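Babaei G4 parallel gripper - service notice and product page

Status: in stock, finger hold FAULT OPEN on some units
Ships from: Jullville
Part no.: 2172-G4
Last edited: December 16, 2024

READ THIS FIRST IF YOU RUN LAUNDRY OR ANY DOOR TASK

Some G4 grippers lose finger hold after a warm restart. Controller says closed, fingers are not closed. Or they are closed but with next to no force behind them. No error on the pendant, no beep, nothing in the log except a position value that stops changing. We have seen it on our own bench in Jullville and three customers have sent in logs that look the same.

The bad case is a front loader door. Arm pulls, grip lets go halfway, arm carries on with the swing because it thinks it still has the door. Fingers then come back through the same space on the return move. At our place that cost one door hinge and two fingertips. No one hurt. Someone could have been.

Do not run the gripper unattended on doors, drawers or lids until you have done the check further down. Do not stand between the arm and an open door. Yes we know, it is the easiest place to stand.

WHAT IT IS

Two-finger parallel gripper for light household and service work. Fabric, baskets, small tubs, door edges. Swappable fingers, long taper or channel tip. Fits the Isby wrist plate straight out of the box, other wrists need an adapter (not included, ask).

Number of fingers: 2
Mounting: 4 bolts, supplied
Repeat cycle before service: 500 hours
Grip check interval, normal use: every 25 hours
Grip check interval, until this is fixed: every power up
Cable: single, with plug end. Leave slack at the wrist, see below
Finger types: long taper, channel tip
Use: dry indoor, keep the housing away from drips

THE TASK WHERE IT SHOWS UP

Washer unload. Open door, reach in, pull a piece, drop it in the basket, go back. Lots of short closes on soft stuff and then one hard pull if the door has drifted. Soft fabric hides the fault because a shirt will hang on a weak grip quite happily. So you think all is well, and then it meets something stiff.

Start pose at the side of the machine, fingers open, basket already down on the floor:

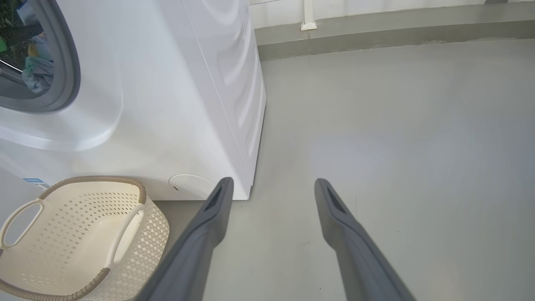 Mahnaz Hosseinzadeh: we get this on the channel tip too, so please stop telling people to just swap fingers. Ours dropped a wet towel three times in one morning and then passed the grip test at lunch. Same unit, same fingers, only thing that changed was a restart from cold. Would like that on the page please.

On the page now. Thanks Mahnaz. And agreed, finger swap does not cure it. The line in the June sheet saying it did was wrong, and we have taken that sheet down. If you printed it, bin it.

WHAT WE THINK IS HAPPENING

On a cold start the driver finds the zero by closing the fingers fully. On a warm restart it skips that and uses the last stored position. If the fingers were moved by hand in between, or were part way round something when power dropped, stored position is off. Driver then calls it closed too early. Bigger the offset, weaker the grip.

That covers most of the logs. Does not cover all of them. One unit in Jakar lost hold mid task with no restart at all and we do not have an answer for that yet. Might be the cable. We pulled it back here and the plug was half out of its seat, so maybe, but it could also have worked loose in shipping.

CHECK BEFORE RUNNING

Stop the arm, stop button in, power off at the base. Leave off for a full minute. A quick off and on counts as a warm restart and gets you nowhere.

Clear the fingers. Nothing between them, nothing draped over them.

Power on cold. Watch the fingers close fully and then open. If they do not do that, stop there and call us.

Close on the rubber test block from the box, with the arm held still. Pull the block by its tab. Should not slide. If it slides at all the unit fails, never mind what the pendant says.

Look at the plug. Should sit flush. Push it home with power off, not on.

Then one slow run with the basket empty and the drum loaded, someone at the stop button the whole time. Door open by hand for now, all the way back, so the arm never has to touch it. Keep the floor clear on the side where the right hand comes in.

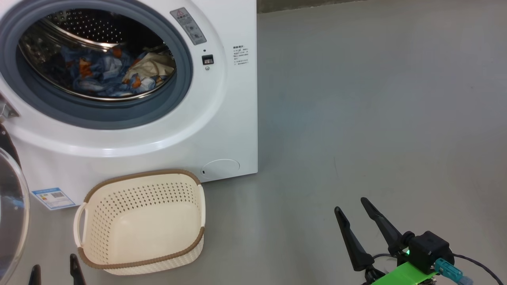 Slow means a quarter of normal speed, not half. At half speed you will not get to the button before the hand has come back through. We tried it with two different people, both were late.

Run ten pieces. Watch for the position value freezing while the fingers are moving, or a piece slipping down the fingers between drum and basket. Either one, stop and write down the time. We need the log from that minute and the one before it.

IF IT LETS GO DURING A RUN

Stop button. Do not grab the laundry. Do not push the fingers open by hand with power on, that is how one of our techs got a pinched thumb (sore, no break). Power off, free whatever is caught, then cold start as above. If the fingers are touching the door glass or the gasket, back the arm out by hand with the brakes released, holding the arm up. It is heavier than you expect.

Check the machine too. Hinge, latch, gasket. A bent hinge will load the gripper sideways on the next run and you are back to square one with a second fault on top of the first.

FIX

New driver software forces the zero move on every start, warm or cold. In testing on our bench now. No date, we gave one before and missed it. When it is out it will be free to all G4 owners and you can load it over the normal service port.

Till then, units leaving Jullville go out with warm restart locked off. You can tell by the sticker on the packing slip. If yours has no sticker, assume it is not locked and do the check.

RETURNS AND SWAPS

Any G4 that fails the block test gets swapped, in warranty or not. Email first so we can recieve it under the right ticket. Send the cable with it, please, half of them come back without. Keep your fingers and mounting bolts, we send the swap bare.

Worn fingertips are not part of this and are charged as normal. Tips broken by a grip failure are on us, photo of the break is enough.

GOES WITH

Isby wrist plate
Long taper fingers, pair
Channel tip fingers, pair
Rubber test block, spare (tab tears off after a while)
Cable clip set - fit these, it stops the plug working loose at the wrist

Questions about the fault go to the service desk in Jullville and not to sales. Sales will only foward them.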